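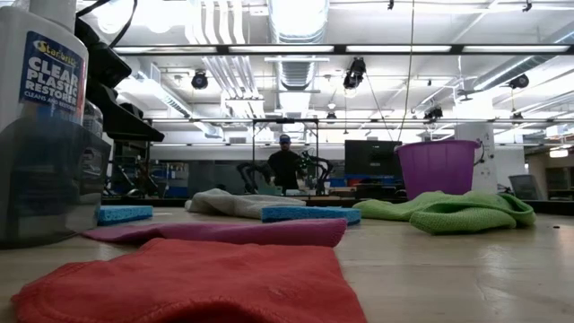 Projektbericht: Tücher greifen und sortieren

Unsere Gruppe (Vibeke Mogensen, Nektarios Katsaros und ich) arbeitet seit 3. Oktober 2022 an diesem Projekt. Das Ziel ist, dass zwei Roboterarme weiche Tücher vom Tisch aufnehmen. Schwämme sind für uns leichter, weil sie ihre Form behalten. Bei einem zerknüllten Tuch findet das Programm oft keine gute Kante. Von sechs Versuchen mit dem grauen Tuch waren vier erfolgreich. Im Dezember möchten wir auch das Falten probieren.

Irén Barta

Kommentare (2)

Ragnvald Haugen: Welche Greifkraft habt ihr eingestellt?

Irén Barta: Stufe fünf, bei den Schwämmen weniger.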